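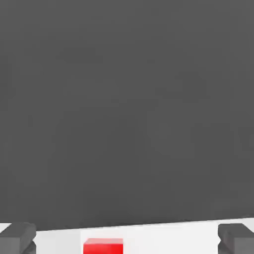
Speaker notes: Matching foundation at the counter

4 min read

Opening

Good morning. I'm Nidia Henao, and I train counter staff for Venurier. I have 20 minutes, then Renato Abella takes over for the skin prep part. Please hold questions until the end unless you can't hear me.

Ask for a show of hands: who has had a customer bring back a foundation because it looked orange at home? Wait. Usually most of the room.

Why shades come back

Last year the Plulham store logged 1369 foundation sales. Genalyn Rivera went through the returns for me by hand. The biggest group was wrong undertone. Too dark came second. Hardly anyone brought one back for being too light.

Mention that the customer often picked the shade herself and we just rang it up. Don't make this sound like blame.

Where to test

Jawline, down onto the neck. Never the back of the hand. Put three stripes side by side: your best guess, one warmer, one cooler. Let them sit for a few minutes before you judge. Many liquids darken a little as they dry.

Walk the customer to the door or a window if the store has one. At Fajardo the counter is at the back, so they keep a hand mirror by the entrance. Any store can do that.

Undertone

Keep it short. Warm, cool, neutral, olive. Olive gets missed the most. If the warm shades look too yellow and the cool ones look pink, try olive.

The vein test is fine for starting a conversation. Don't rely on it. Jewelry questions, same thing.

(Skip this part if we started late.) Redness in the cheeks isn't undertone. Look at the neck and chest before deciding that someone is cool.

Reading our shade cards

Hand out the cards now. There are 18 shades in the liquid. The number is depth and the letter is undertone. The powder uses the same letters but the numbers don't line up with the liquid, and yes, we've asked for that to be fixed. Until then use the chart on the back of the card.

Demo

Cremilda Meireles has agreed to sit for this. She wears between two shades. Show both stripes, then the mix on the other side of the jaw. Wipe down the spatula before mixing. Say it out loud while doing it so people write it down.

Pass the mirror around after.

Things to say to a customer

"Let's give it a few minutes."
"Do you want it to match your face or your neck?"
"Take a sample and wear it tomorrow."

Avoid "This one is perfect for you" before they've looked in daylight.

Closing

The Birnness store starts the sample pots in December. Jhun Gatchalian has the order forms, and he's at the table by the coffee. Two pots per customer, shade written on the lid.

Questions, then over to Renato.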